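Telly catch up, bank holiday edition

08/05/2023

Right, quick one as the kettle's on and I've got to be out of the door in 30 minutes. Long weekend, rain for most of it, so telly. Lots of telly.

Finally finished Plamunum. All 200 minutes of the last series in two sittings, which my back is not thanking me for. Still think they should have stopped after series two. The ferry episode was brilliant though - Evanthia Karagiannis barely says a word in it and you can't look at anyone else. Then the finale goes and wraps everything up with a letter. A letter! Read out loud! Come on.

Also started Sfakianakis, the Greek detective one everybody was going on about in April. Three episodes in. Slow but in a good way. Subtitles a bit small on our set, had to move the chair. Not sure about the brother yet, he's either the killer or just badly written.
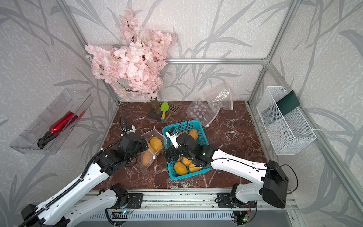 Pink blossom tree, little trowel with a green blade.

Where was I. Jastcombe. Yes it's back, yes I watched it, no I don't want to talk about the vicar. New writer this time, Chrysanthi Raptis, and you can tell becuase the jokes land now and then. They've moved it to eight o'clock on Sundays, so it clashes with tea at ours. Recording it from now on.

Gave up on the quiz after 5 minutes. Too much shouting, not enough questions.

Next on the list is Kitport, the one set in the boat yard. My sister says stick with it past the first hour. She said that about the submarine thing aswell and I've not forgiven her.

If anyone knows whether Sfakianakis is getting a second series put it in the comments, but no spoilers please, I mean it. Bus in ten. Bye.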